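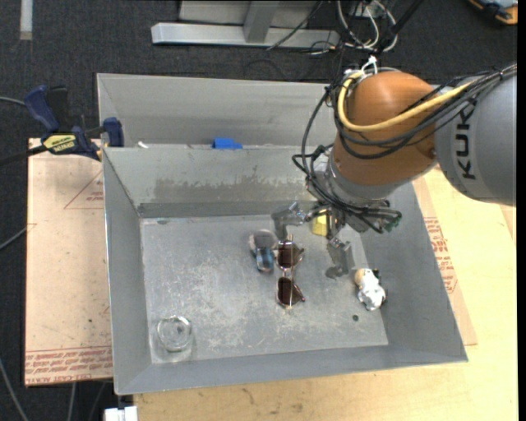 Refinishing a solid wood bench top with hardwax oil

8 min read

Updated March 2022

The method below is for solid timber bench tops in light species such as beech, birch, ash and maple. It assumes the top is flat, structurally sound and either bare or previously oiled. Varnished and lacquered tops need stripping first, and veneered tops should not be sanded with the grits given.

Materials

Hardwax oil, clear matt. The quantities and times here are for Vornholm 733, a two-solvent oil sold in small tins. Pelkonen bench oil behaves in much the same way but stays workable for less time, so treat smaller areas with it.
Abrasive discs or sheets in 80, 120 and 150 grit
White non-abrasive pads
Lint-free cotton cloths, at least six
A cabinet scraper
Vacuum cleaner with a brush head
Metal container with a lid, part filled with water, for used cloths
Nitrile gloves and a dust mask

1. Clear and inspect

Remove everything from the top, including vices and stops if they can be unbolted. Mark the position of each fixing on masking tape stuck to the underside. Check the joints between staves with a thin feeler blade. If the blade goes in further than the tip, the joint has opened and must be reglued before any finish is applied, as oil in the gap will stop the adhesive taking.

Look across the surface with a lamp held low at one end. Dents, old glue and tool marks show up as shadows. Ring them lightly in pencil.

2. Remove residue

Take off dried glue with the scraper, working along the grain. Grease and cutting fluid should be lifted with white spirit on a cloth, turning the cloth often. Leave the top overnight with a window open. Sanding over grease pushes it into the pores and leaves patches where the oil will not cure.

3. Raise dents

Shallow dents with unbroken fibres can be steamed out. Lay a damp cotton cloth over the dent and apply the tip of a hot iron for a few seconds. Lift, check and repeat. Cuts and gouges do not respond to steam. Fill these with a hard wax stick after the final coat, or leave them.

Black rings around screw holes are iron staining. Oxalic acid solution will lighten them, but it must be rinsed off thoroughly and the wood allowed to dry for two full days. Wear gloves and eye protection and follow the instructions on the packet.

4. Sand

Start at 120 grit. Drop to 80 only where there is visible damage, and blend outwards from that area with 120 afterwards. Finish at 150. Going finer closes the surface and reduces the amount of oil the timber will accept, and the top will then wear faster at the front edge.

Keep the sander flat and moving slowly. Set extraction to medium, as full suction on a small machine tends to leave swirl marks. Do the last pass by hand along the grain with a cork block.

Ease all edges to a radius of 2 mm. Sharp arrises lose their finish within weeks and then take up dirt.

Vacuum the surface, wipe it with a barely damp cloth and let it dry. If the grain feels rough, repeat the hand pass once at 150.

5. First coat

The room should be between 15 and 25 degrees, with some air movement. Stir the tin from the bottom; do not shake it. The matting agent settles out in storage and an unstirred tin will give a glossy first coat and a cloudy last one.

Pour a small amount on to the timber and spread it with a white pad. Cover end grain first and go back to it twice, as it absorbs far more than the face. Leave for ten minutes, then wipe off all surplus with a clean cloth. The surface should look even and feel almost dry. Any oil left standing will turn tacky and will have to be scraped off.

Do the underside at the same time. A top sealed on one face only will take up moisture unevenly and may cup. One thin coat is enough underneath.

6. Second coat

Leave the first coat for 8 hours. Rub down lightly with a dry white pad, vacuum, and apply the second coat more thinly than the first. A third coat is worth adding only on end grain – on the face it tends to sit on the surface and mark.

7. Curing

Light use is possible after two days. Full hardness takes two weeks, and during that period the top should be kept free of water, solvents and rubber feet. Rubber can leave a permanent brown mark in a soft finish.

Used cloths can catch fire by themselves. Put each one in the water container as soon as it is finished with, and dry them flat outdoors before disposal.

Maintenance

Clean with a damp cloth and a neutral soap. Gallach soap flakes are suitable, as is any product without ammonia or silicone. Recoat when water no longer beads, which on a bench in daily use is normally once a year. September is a convenient month, before the heating goes on and the air becomes too dry. Local repairs need no stripping: rub the worn area at 150 grit, feather the edge with a white pad and apply one thin coat.

For a smoother feel on an assembly bench, the fully cured finish can be rubbed with a 3000 grit foam pad and a few drops of oil, then wiped dry. Omit this step on a planing bench, where some grip is useful.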